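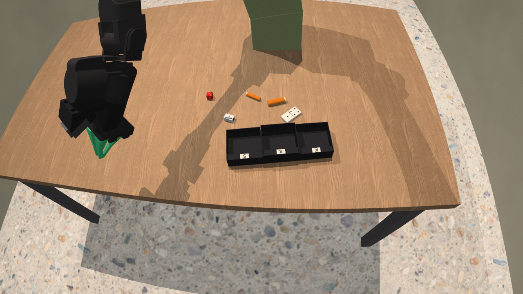

# sortbench-sim

Simulated tabletop sorting episodes for a home-built arm, plus the scripts that made them. We share a workshop unit at Boonchu, and the real arm lives there on a bench with a bad leg. Everything in this repo was rendered. No real arm data is included, and please don't cite it as if there were.

Maintained by Tassanee Phromma and Wichai Thepsuriya. Scene files by Sanaa Amrani.

## What the task is

Small game pieces and odds and ends lie loose on a table: dice, dominoes, cylinders that stand in for batteries. The arm has to pick them up and put them in a three-compartment tray. Compartments are labeled with single letters, and the letter-to-object mapping changes per episode. You'll find it in `task.json`. Don't hardcode it. Wichai did, and got a very nice success number for one evening.

## What's in it

| Split | Episodes | Notes |
|---|---|---|
| train | 194 | scripted planner, some noise on grasp pose |
| val | 72 | same generator, different seeds |
| heldout_light | 69 | low sun, hard shadows |

Each episode folder has:

- `rgb/` — one fixed camera, pose varies between episodes
- `joints.csv` — commanded and simulated joint positions
- `gripper.csv` — opening, commanded only
- `task.json` — mapping, object list, seed
- `result.json` — see the warning below

## Why we made it

Mostly because the Flendden planner demo claimed that sorting small parts was solved if you had enough rendered data. I didn't believe it, and I still don't, but I wanted to be wrong with my own numbers. Ilse Van Damme lent us a machine with a decent GPU and asked only that we stop arguing about it on Sunday mornings.

## Reasons to be suspicious

**`result.json` is generous.** An object counts as sorted if its center ends up inside the compartment volume. A die balanced on a divider can pass. I've watched it happen. The stricter check is in `tools/recheck.py`, and you should run it before you quote anything.

**Contacts are soft.** Cylinders roll less than they should. On the real bench a AA-sized tube takes off if you look at it wrong, and in the sim it sits there politely. Any policy trained here will approach cylinders too fast.

**Labels get mirrored.** In some scenes a tray letter is turned around. This came from a flipped texture in Sanaa's first export. We kept it, with the flag `label_flip: true` set where we noticed. I would not assume the flag is complete.

**Shadows are not physical furniture.** The low-sun lighting throws big dark shapes across the wood, and our first detector put boxes on them. It found a "tray" in bare tabletop over and over. If your model does well on `val` and falls apart on `heldout_light`, this is the first place to look.

**The floor is too interesting.** Sanaa picked a terrazzo texture full of colored stone chips. A naive color threshold will happily return chips as objects. Mask to the tabletop, or swap the material in `scenes/floor.yaml`.

**Scripted demos look scripted.** The planner always approaches from straight above after a pause. It never fumbles and regrasps. People hoping to learn recovery behavior from this will learn none.

## Running it

You need the Zarkideck simulator and Python 3.10 or later. Then:

```
pip install -r requirements.txt
python tools/render.py --scene table_a --seed 140
python tools/recheck.py --split val
```

Seed 140 is a decent smoke test. If the render finishes but the gripper fingers come out gray, the Gosis material pack isn't on your path. They should be bright green.

The renderer leaks memory. Restart between batches. I have reported this upstream and have no great hopes.

## Does it transfer?

Not well, so far. A policy trained on `train` reached toward the right object on our bench more often than I expected, then closed the fingers too early or too high. Dominoes were the worst — they lie flat and give the fingers very little to hold. Wichai thinks the trouble is camera calibration. I think it's the contacts. We haven't run the test that would settle it, so treat both as opinions.

## Contributing

Pull requests are fine. Send failures too, with the seed and the scene name, or I can't reproduce them. Please don't send a video of one good run.

Tassanee Kamolrat handles the license questions. There are two Tassanees on this project, so use the full name in issues or the wrong one gets your email.

## Known bugs

- `--headless` ignores the sun angle and uses the default
- `gripper.csv` is missing its first row in a few train episodes
- `recheck.py` crashes on an empty object list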